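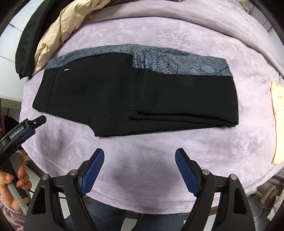 The folding rules are on their fourth rewrite, and this one might even get read. Tia Rudd pinned the new sheet inside the supply cupboard door last month, right at eye level, where you meet it every time you go for a battery. It has 14 rules. The old one had more, and several of them disagreed.

For readers in the Pronlow office, who mostly see our work as rows in a table: the clothing set is recorded by hand. A person holds a gripper in each fist, sits or stands at a bed, and folds laundry while the cameras on the grippers take it all down. Later on, a robot arm that has never owned trousers is expected to learn from this. What we do sloppily, it will do sloppily, and with more confidence.

So, rules. I won't print all of them, but a few have caused enough grumbling in the kitchen that they deserve some air.

Rule 1 says to fold at the speed you would fold at home if you liked the person whose clothes they were. Tia wrote that one herself and refuses to put a number on it. We did have a number once. People watched the clock and stopped watching the sleeves, and the recordings from that stretch look like somebody dealing cards.

Rule 3 is open hands first. Start with both jaws wide open and in view of their own camera, hold still for a breath, then go in. It feels silly. It also gives the labeling crew at Chávez a clean starting point, and they have asked for one in writing more times than I would like to admit in a newsletter.

Rule 4 is its twin at the other end. Let go, back off, hold still. Don't set the gripper down with the recording running while you hunt for your coffee. We have a fine collection of ceilings already.

Rule 6 is the one everybody fights about. Leave the bed alone. If there is a coat on the corner or a pile that slid over from the last round, it stays, as long as it isn't touching the piece you are folding. The first version of the rules wanted a bare, smooth surface every time, and we followed it faithfully, and what came out the other end was a policy that could fold a towel beautifully on a bare, smooth surface. Show it a real bedroom and it lost its nerve. Cestside, who run the test apartment, sent us a very polite note.

There is a limit, though. Clutter you found is fine. Clutter you arranged is theater, and it shows. One of our number (no names, he bakes) went through a phase of draping scarves in attractive spirals.

Rule 7 covers dark clothes. Black on black is miserable to label, so when the piece is black, pick bedding that isn't, and turn a printed edge or a contrasting lining outward if the fold allows it. A plush blanket is allowed. It grabs at the cloth a little and makes the slide harder, and people keep asking whether they can swap it for a sheet. They can, every other round. Most beds in the world have something fuzzy on them and the arm may as well find out now. 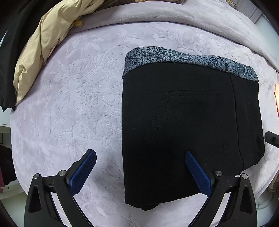 Rule 9 deals with which bit to grab. Pinch the edge of the cloth, never a button, a tag or a zipper pull. Labels look like handles to a beginner, human or otherwise, and a shirt lifted by its label is a shirt on its way to the mending box. If the first pinch misses, try again and keep recording. I want to stress this, having watched several of you sigh and start over. A missed pinch followed by a good one is some of the most useful material we have. A missed pinch followed by a muttered word and a fresh take is useful to no one, though the audio has its fans.

Rule 10: no fingers. If the hem rolls under, fix it with the grippers or leave it rolled. The arm will not have your thumb.

Rule 11 is about the other people in the house. When we record in a home, everyone who might walk through gets asked beforehand, and anyone can ask for a recording to be deleted afterward without saying why. Mail, pill bottles, family photos and open laptops get moved out of the room before we begin. That sits a little awkwardly beside Rule 6, and yes, I have been told. Privacy wins. Take the letter away, leave the sock.

Rule 13 is breaks. Stop after 3 garments, put the grippers down, shake your wrists out. The grippers aren't heavy when you pick them up. They get heavier, in a way that the spec sheet doesn't mention, and tired folding looks different from rested folding long before the folder notices. Tia can spot it from across the room and will come and stand next to you until you stop.

The last one is the log. Write down the piece, the surface, which fold you used and anything odd, in words a stranger could follow. "Same as before" is not an entry. Neither is "ugh," which appears in the old log with real regularity.

The sheet goes to Stiteo in December, where they'll compare it with what the other sites do and try to make one standard out of the lot. I expect to lose Rule 1, which can't be measured, and to win on Rule 6, which Cestside will defend to the death. The fight over trousers is still open. We fold lengthwise first and then up from the leg; the other sites, I'm told, start from the leg, like savages. If you have a strong opinion, and 100 percent of you seem to, write it on the back of the sheet. Please don't write it on the front again.

Spare copies are in the tray by the charger. New starters should do one full round with Tia before recording alone, and should wear something on their feet they don't mind dropping a gripper on.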